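Hamanden Robotics Club - Frequently Asked Questions
Last updated July 2018

I'm Vojtěch Hájek and I run the Monday and Thursday sessions. I get the same emails over and over, so I finally typed up my answers. If yours isn't covered, write to me and I'll add it when I get a minute (could be a long minute during competition season!).

Who can join?

Anybody at Hamanden from ninth grade up. You don't need to have built anything before. Last year's best programmer showed up in December having never written a line of code, and she was teaching the rest of us by spring.

Do I have to know how to program?

Nope. We use Python and I'll get you through the basics in your first few weeks. If you'd like to get a head start, do any beginner tutorial up through loops and functions and stop there. Please don't buy a giant robotics textbook. I've got a shelf of them and you can borrow whichever you like.

What do we work on?

Two-arm tabletop work, mostly. One person drives, the arms pick things up, pass them across, sort them, put them away. It sounds easy until you try to get two grippers to agree on one object. New members start with a single arm and soft stuff like cloth, then move on to passing things from arm to arm, then to packing trays and cases. After that you pick your own project and I mostly get out of your way.

How much does it cost?

Dues are $42 for the year, and that covers parts, tape, zip ties and an alarming quantity of pretzels. Travel for the competition is extra. If money is a problem, tell me quietly and we'll sort it out - we've never turned anybody away over dues.

When do you meet?

Mondays and Thursdays right after last period, in the old drafting room next to the Nikolovski Annex. We wrap up by 6, though in the last stretch before Tudine I've been known to stay later if your parents are okay with it.

What's Tudine?

The Tudine Open, our one big competition. You get a table, a box of household objects you haven't seen before, and 10 minutes a round to do whatever the judges' card says. Teams can bring their own arms as long as they pass inspection. We placed fourth last time and I'm still a little sore about the third round.

How big are the teams?

Up to six people, and everybody gets at least one turn driving. We had 18 members this past year so it split up nicely. If more of you come in the fall, we'll enter another team.

Can I take the arms home?

Sorry, no. You can take a spare gripper home to tinker with if you sign it out in the binder. Please do sign it out. I spent a whole weekend looking for one that was sitting in somebody's locker.

What should I bring?

A laptop if you have one, closed-toe shoes, and a hair tie if your hair is long. Leave the dangly bracelets at home. Small everyday objects for practice are always welcome too - old phone cases, empty containers, scarves, cables. Just don't bring anything you'd be sad to see dropped.

Is it dangerous?

The arms aren't strong enough to do real harm, but they'll pinch you if you're careless. Hands stay off the table when the power is on, and whoever is closest to the stop button keeps an eye on it. Break that rule twice and you're on cleanup for the week.

Can parents come and watch?

Sure! Any Thursday is fine. We also do an open night at the Grellard Library in December, where visitors get to drive an arm themselves. Little kids are scarily good at it.

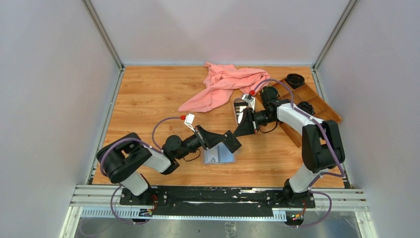

Can I join partway through the year?

Come whenever you like. I'll pair you with a second-year member for your first few sessions, and the dues are cut in half after winter break.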